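The Quiet Work of Sleeping Well After Sixty

At the Lambridge Sleep Clinic, the first appointment of the day begins at 7:30 a.m., an hour chosen with some care. Many of the patients who come through its doors have been awake since three. They have read, watched television, walked the hallway and checked the clock more often than they would like to admit. By the time they meet Dr. Azucena Cortés, the clinic's director, most have decided that poor sleep is simply part of growing older.

Dr. Cortés does not accept this view. Sleep does change with age, she explains, and some of those changes are normal. Older adults tend to feel tired earlier in the evening and to wake earlier in the morning. They spend less of the night in deep sleep and are more easily roused by noise, light or a full bladder. The need for sleep itself, however, falls very little. Most adults over 65 still do best with seven to eight hours a night.

"When a patient tells me that five hours is enough, I ask how the afternoon went," she said. "The afternoon usually gives a different answer."

Insomnia is generally described as trouble falling asleep, trouble staying asleep, or waking too early, with effects that carry over into the day. When it happens at least three nights a week for three months or longer, it is considered chronic. Causes vary widely. Pain, reflux, breathing disorders, low mood, worry and a long list of common medicines can all disturb the night, and in older patients several of these are often present together.

For that reason, treatment at Lambridge starts with paper. Each new patient receives a sleep diary and is asked to keep it for 2 weeks before any plan is made. The diary records bedtime, estimated time of falling asleep, night wakings, final rising time, naps, caffeine, alcohol and medicines. Nurse coordinator Bảo Hà reviews every page and enters the results into the clinic's records, which now hold the diaries of 4,000 patients.

Mr. Hà has learned to look first at the naps. A rest of 15 minutes in the early afternoon rarely causes difficulty. A rest of 90 minutes after dinner, taken in an armchair with the television on, can remove much of the body's drive to sleep later in the evening. Patients frequently leave these episodes out, he noted, and remember them only when a spouse is present at the appointment.

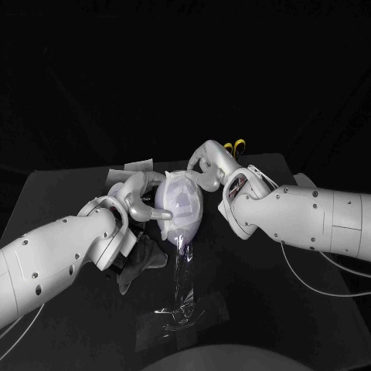 Two robot arms handle a rounded object in pale lavender film.

The preferred first treatment for chronic insomnia is a form of counseling known as cognitive behavioral therapy for insomnia, or CBT-I. It is usually delivered over four to eight sessions and may be offered in person, in a group or by video. Patients learn to limit time in bed to the hours they are sleeping, to rise at the same time each morning and to leave the bedroom when they have been lying awake for a while. Time in bed is then lengthened step by step as sleep becomes more solid.

The early part of the program can be demanding. Hằng Dương, a retired bookkeeper who completed it last year, recalled that her first week left her more tired than before. Her assigned bedtime was midnight, and she spent the last hour of each evening standing in the kitchen so that she would not doze. By the fourth week she was sleeping through until five. She has since moved her bedtime back to 10:45 and intends to leave it there.

Patients with certain conditions, including seizure disorders, bipolar disorder or a high risk of falls, may need a gentler version of the method. Anyone considering it should speak with a physician first, and those who feel sleepy while driving should not begin without supervision.

Medicines have a place, although a smaller one than many patients expect. Pharmacist Hae-won Geum, who advises the clinic every Monday, spends much of her time helping patients reduce drugs they have taken for years. Some prescription sleep aids raise the risk of falls and confusion in older adults. Over-the-counter products that contain older antihistamines can cause dry mouth, constipation, difficulty urinating and memory problems, and they tend to lose their effect with regular use.

"People assume that anything sold beside the cough drops must be mild," Ms. Geum said. She asks every patient to bring in all bottles, including vitamins and herbal products. Stopping a sleep medicine suddenly can make insomnia worse for a time, and a gradual reduction should be planned with the prescriber.

Other sleep disorders must also be considered. Loud snoring, gasping during the night and morning headaches may point to sleep apnea, which becomes more common with age and often goes unrecognized in women. Restless legs syndrome produces an uncomfortable urge to move that is strongest in the evening and is sometimes linked to low iron. Neither condition is likely to be resolved by a new bedtime alone.

Small changes at home remain worthwhile. The clinic advises morning daylight, regular physical activity, a cool and dark bedroom, and no caffeine after noon. Alcohol may bring sleep on sooner, but it breaks up the second half of the night. Patients who take water pills are encouraged to ask whether the dose can be moved to the morning.

The clinic's next evening group opens in August under the direction of therapist Cúc Kim. Participants will meet once a week for six weeks, and spouses are welcome to attend the first session. Completed sleep diaries should be brought to that meeting.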